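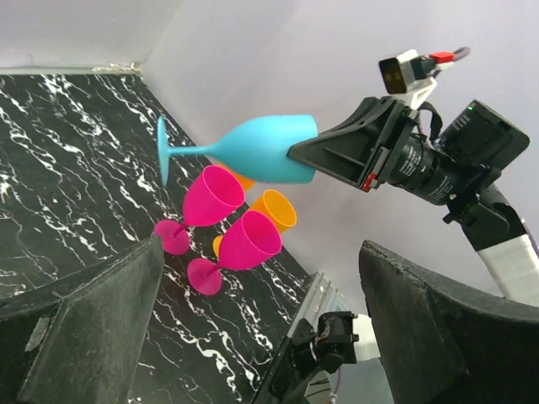

Delia Ilie would like it known that she never wanted to be in charge of anybody's party. She wanted to rent out tablecloths. That was the plan when she took over the hire shop on the canal side of Mornham, and for one summer she rented out tablecloths and was, by her own account, close to happy.

February
By Nahuel Huenchumán

Then people started asking her what time guests should arrive.

"I'd say, what does the invitation say? And they'd say, we haven't done one, what do you think? So I'd say seven. I've been saying seven for 15 years."

She is now the person half of Mornham calls when it has to feed more people than it owns chairs for. We met in the back of the shop at ten in the morning, which she described as the middle of the night, and she made coffee in a pot built for a christening.

I asked what people get wrong. She looked at me as if I had asked what fish get wet.

"Ice," she said. "They buy one bag. One bag is for you, while you're setting up."

After ice comes music, and after music comes the speech. Delia has strong views on the speech. She once stood at the back of a retirement dinner in Movbridge while a man read out every office address the guest of honor had worked at, in order, with zip codes. The soup had been ladled before he began. "They clapped at the end, very hard," she said. "That was relief."

Her own rule is that a speech should be shorter than the walk to the restroom. She has given this advice to 12 best men and believes that one of them listened.

The largest event she has worked was a street lunch for 500, and she doesn't like to talk about it. I asked anyway. The tables arrived on time. The legs for the tables arrived at four.

"People were very good. They ate sitting on the curb. I had a woman in her eighties on an upturned crate telling me it was the best lunch she'd had in years, and I thought, well, then don't tell the ones with the invoices."

Not everyone in town is a convert. Leobardo Hinojosa, whose daughter's wedding she ran, told me she had moved his brother to a different table three times in one evening and never once said why. Delia remembers it well. "He knows why," she said.

She has never advertised. There is a card in the window with the phone number, 2223, left over from when local numbers were that short, and it has not worked as a phone number for a long while. She leaves it up on the grounds that anyone who really needs her will come in.

I wondered whether she has parties herself. There was a long pause, and some attention paid to the coffee.

"I had one for my birthday. Thandeka Le Roux organized it, because I refused to. She told everyone seven. They came at eight, all of them, together – I think they'd talked. I'd been standing in the kitchen for an hour in my good shoes with a tray of things on sticks."

Had she enjoyed it, once it got going?

"It was fine. She bought one bag of ice."

The trouble with the work, she says, is that she can no longer sit through anyone else's evening. At dinner with friends she finds herself stacking plates before the last person is done. At the cinema she worries about the exits. Her sister has stopped inviting her to barbecues, or has started telling her they begin later than they do – Delia hasn't worked out which.

She does think about stopping. There is a man, Kristóf Csizmadia, who has offered for the shop twice and wants to sell bicycles in it. She likes him. She has told him he can have it when she's finished with the spring weddings, and she told him the same thing last year.

"He asked me what to do for an opening party," she said, getting up to find a box of napkins someone was coming for. "I said, have you got tables? He said yes. I said, with legs?"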